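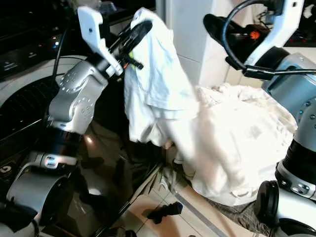
When should white laundry be folded? On the same day it is washed, even if it is late and you are tired.

I did not always think so. For years I left my whites in a heap and took from it what I needed each morning. My neighbor Yolanda Urrego does the same, and she says that a shirt does not know if it is in a drawer. I like her very much, but I disagree. A heap makes every shirt look old. It also hides things, and in December I bought 6 new towels while 14 good ones were lying under my shirts.

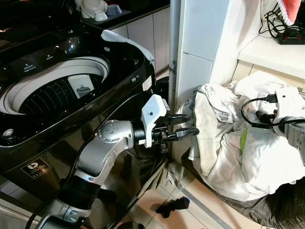
White garments and towels heaped beside a black top-loading washer.

The machine has made us lazy about the last step. My grandmother washed by hand, and after so much work she would never drop a clean sheet in the corner. Now the washing is easy, so we give it little respect. Folding my own load takes me 20 minutes. I put on the radio and begin with the towels, which forgive a crooked edge.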